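29 Nov 2020
Workshop notebook, back bench

Casein glue and hide glue, second round of joint tests

Carrying on from the notes at the front of this book. The question is still whether the casein powder from Grosine is good enough for the Lemieux chairs or whether we stay with hide glue and put up with the short working time. Annick wants an answer before she cuts the rails, so I have tried to be tidier than last time.

Mixed the casein at two parts cold water to one of powder by weight. Stirred until it went like dough, left it for 20 minutes, stirred again. It loosened to something like thick cream without more water. The first batch in the autumn was lumpy and I blamed the powder, but I think I had simply not left it long enough. This one was smooth apart from a few bits on the side of the jar.

Hide glue was the usual pearl, soaked overnight and warmed in the double pot. Kept it at 60 degrees by the dial thermometer, which reads a degree or so low against the kitchen one. Skimmed it once.

Test pieces are all from the same beech board, the one marked Tuswood on the end. Cut 24 pieces, paired them up to make 12 lap joints, six for each glue. Overlap 25 mm. All faces planed by hand and glued the same afternoon. I did not tooth any of them. Carter thinks we should for the hide glue, and he may be right, but it would have meant another set and I was short of board.

Clamped the casein joints for six hours and the hide glue ones the same, although they hardly need it. Workshop was 14 degrees when I started and 11 by the time I went home. I warmed the beech on the radiator for the hide glue set only. Should have done both, or neither. Noted for next time.

Squeeze-out on the casein was easy to scrape while rubbery, horrible once hard. It takes the edge off a chisel quickly. It has also left a brown mark along the glue line on four of the joints, which I expected on oak but not on beech. Annick says the lime in the powder does it on anything with a bit of tannin. The chairs are ash, so I need to do an ash offcut before anybody commits to it.

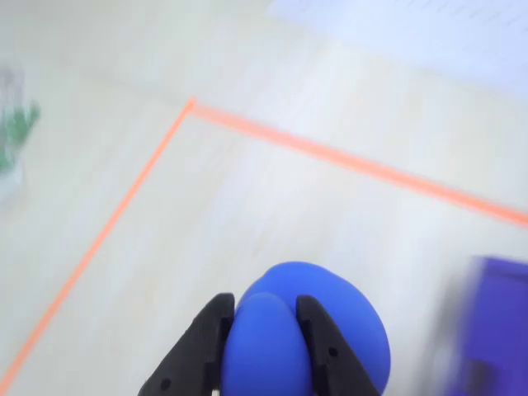

Breaking them. Used the long lever on the wall bracket with the spring balance, same as before, so the numbers can be compared with the last page but should not be taken as proper strengths. The best casein joint let go at 1,693 newtons and most of it was wood tearing out. The worst went early and clean, with shiny glue on one face and bare beech on the other. That is a starved joint or a skin that formed before I closed it. I had stopped to answer the door during that one and I think that is the whole story.

Hide glue joints were closer together. None of them beat the best casein, none of them was as poor as the worst. Two failed partly in the wood. I stopped one at 2,000 on the balance because I thought it had stuck, and found the hook had caught on the bracket. Threw that reading out and ran it again. It broke well below the best casein one.

So on strength there is nothing in it that would matter for a chair. The difference is in the handling. Casein gave me a good 15 minutes before it started to drag, and with the hide glue I was hurrying after two. For the back assembly on the Lemieux chairs, with all the spindles going in at once, that matters more than the breaking load does.

Against casein: the staining, the wear on edges, and the fact that it cannot be warmed loose again later. If a spindle goes in ten years somebody will have to saw it out. Annick does not like that at all and said so. Carter's view is that the spindles should be left dry at the top anyway and only glued at the seat, which would halve the problem. I would like to see a dry one after a winter next to a stove before agreeing.

Pot life: the casein was still usable at four hours, going stringy at five, and a solid lump next morning. Smells strongly of ammonia while mixing, so have the door open. The jar should be washed the same day. I left one and have had to throw it away.

Also tried a small amount with urea added to the hide glue to slow it down, a trick out of the Brutitberg leaflet. Five per cent by weight of dry glue. It did give more time, perhaps double, though I only did it on scraps with the leftover glue and have not broken any. Glue felt thinner on the brush. Worth a proper set of joints, because if it holds we keep the reversibility and get enough time for the backs.

To do:
Ash offcuts with casein, check for staining after a week.
Hide glue with urea, six lap joints, same overlap. Warm the wood for every joint.
Toothed against planed, hide glue only, if there is board left.
Order more beech or find something straight in the rack.
Sharpen the 18 mm chisel properly, it has been through a lot.
Ask Annick if the rails can wait until the ash is checked.

Broken joints are in the shallow drawer with the numbers pencilled on the ends. Please leave them there until February, I want to look at the faces again once they have dried right out. The rest of the powder is in the tin with the tight lid. It picks up damp if the lid is left off, so press it down all the way round.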